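The embassy in Grelstead had three floors and one working elevator, and by February the elevator was for the ambassador only. The rest of us took the stairs. I wrote speeches on the second floor, in a room that had been a coat closet when Rastisia was a smaller country with fewer opinions.

On Tuesday the deputy came in and shut the door behind her. She put a folder on my desk and said the minister would be speaking to the Iyengar Forum that night at 8, and that the speech needed to say we would not send troops to Dornonar.

"That's easy," I said. "We aren't sending troops."

"It needs to say it so we can send them in the spring."

I had done this kind of work before. You write "at this time." You write "no plans." You put the word "combat" in front of the word "troops" and leave the engineers and the advisers out of it. The trick is to keep the sentences short, so the people listening believe they heard something shorter than what was said.

I opened the folder. There was a page from the defense staff saying that 141 advisers were already at the airfield north of Dornonar. A second page said that 59 of them had been there since before the vote. I read that line twice and turned the page over, as if there might be something on the back.

"Is this supposed to be in here?" I asked.

"Is what supposed to be in here?" she said, and went back upstairs.

I worked until noon. The first draft was clean and dull. It said our nation had learned the cost of rushing into other people's wars. It said our friends could count on us, and it didn't say for what. I ate a sandwich at the window and watched a man across the street take down a campaign poster from the last election. He got the top half off and left the rest.
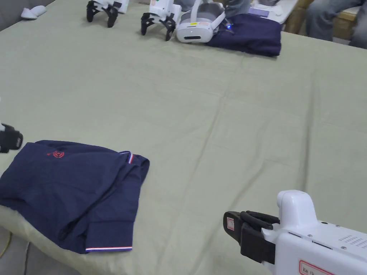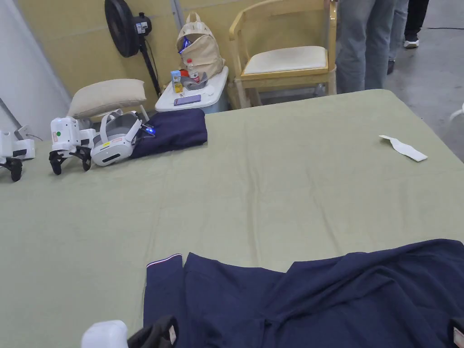
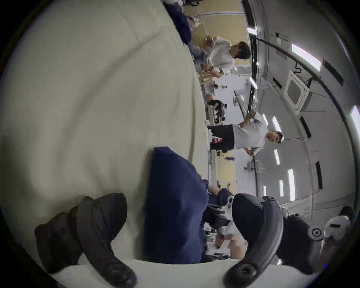 The minister called at two. He liked the part about the cost of war. He wanted more of it.

"My father was in the last one," he said. "Put that in."

"Where was he?"

"In the supply office. Don't put that in."

I wrote a paragraph about his father. It had mud in it, and a letter home. Then I took out the letter, which was mine. My own father had sent it from a hospital near the border, and it was mostly about whether the roof had been fixed.

By five I had two versions. One was the version they had asked for. The other had a single sentence changed. Where the first said we had no combat troops in Dornonar and no plans to send any, the second said we had 141 people at the airfield and that the public should decide what to call them.

I printed both. The stairs were crowded with staff going home, and I had to stand against the wall on each landing to let them by. The deputy was on the phone. She held out her hand for the speech without looking at me, and I gave her the one they had asked for.

The other one I folded in four and put inside my coat.

The forum was held in the old grain exchange. There were 70 chairs and most of them were taken. I sat in the back near the reporters, a habit of mine, to hear which lines they wrote down. The minister spoke well. He slowed down for the mud. When he got to "no plans," the woman beside me wrote it in her notebook and underlined "plans."

She was young, with a press card from one of the smaller papers. When the applause started she leaned over.

"You work for them, don't you?" she said. "Is that true, what he said?"

"Every word," I said.

She waited. The minister was shaking hands in the front row. I unbuttoned my coat.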